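Section 4. Connecting and Commissioning the Water Filter

4.1 Before you begin

The Prultden under-counter filter is supplied with one filter head, one cartridge, a mounting bracket, two lengths of tubing and a bag of fittings. Check the contents against the packing list inside the lid of the carton. If a part is missing, do not begin the installation. Contact Fastamo Customer Service and quote the serial number printed on the filter head.

The filter is designed for cold drinking water from a treated public supply. Owners who draw water from a private well must have it tested before the unit is connected, and should read Section 9 first.

CAUTION: Never connect the filter to a hot water line. Heat will damage the cartridge housing and may cause a leak.

4.2 Mounting the bracket

1. Turn off the cold water supply at the shutoff valve under the counter. If there is no local valve, turn off the main supply to the house.
2. Open the cold tap and let the line drain. Leave the tap open until step 6 of Section 4.3.
3. Hold the bracket against the side wall of the cabinet and mark the two screw holes. Leave at least 2 inches of clear space below the cartridge so that it can be removed for replacement.
4. Drill the pilot holes and fasten the bracket with the screws provided.
5. Slide the filter head onto the bracket until it clicks.

Note: Cabinets made by Skaswood with a factory-fitted back panel require the longer screws, part 51, which are sold separately.

4.3 Connecting the tubing

1. Cut the tubing square with a sharp knife. An angled cut will not seal.
2. Push the tube marked IN into the left port of the filter head as far as it will go, then pull back gently to confirm that it is held.
3. Repeat with the tube marked OUT on the right port.
4. Connect the other end of the inlet tube to the adapter on the shutoff valve. Tighten by hand, then a quarter turn with a wrench.
5. Connect the outlet tube to the cold inlet of the faucet.
6. Close the tap.

The filter may serve a kitchen sink or a bathroom basin. The steps are the same for both, although space inside a vanity cabinet is often tighter and the tubing may need to be shortened.
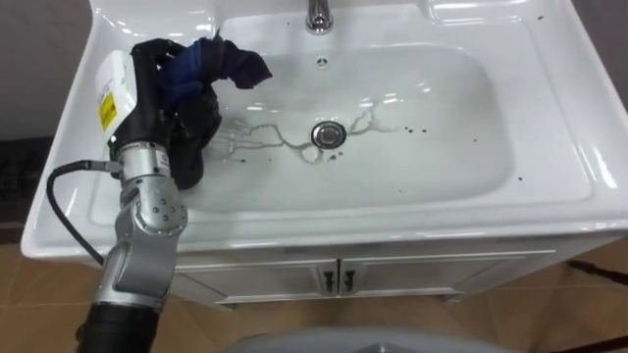

Figure 4-2. Rectangular washbasin set into a vanity cabinet.

4.4 Flushing the cartridge

A new cartridge holds fine carbon dust from manufacture. It is harmless, but it will color the first water drawn.

1. Insert the cartridge and turn it clockwise until it stops.
2. Open the shutoff valve slowly and inspect every joint for drips.
3. Leave the drain open and run the cold tap at full flow for 11 minutes.
4. Close the tap, wait until the joints have been checked a second time, and wipe the fittings dry.

If the water is still gray after flushing, repeat step 3. Cloudy white water is caused by trapped air and will clear on its own within a few days.

CAUTION: Do not drink the flushing water or give it to pets.

4.5 Recording the installation

Write the installation date on the label supplied and attach it to the filter head. The cartridge must be replaced after 1,000 gallons or at the interval shown on the label, whichever comes first. Households that leave the unit idle during a long absence — a July vacation, for instance — should flush it again before use.

Replacement cartridges are available from Fastamo and from Nogueira service counters.

Section 4 revised 12/05/2025. Text: Elaine Coutinho. Technical review: Reinaldo Barros.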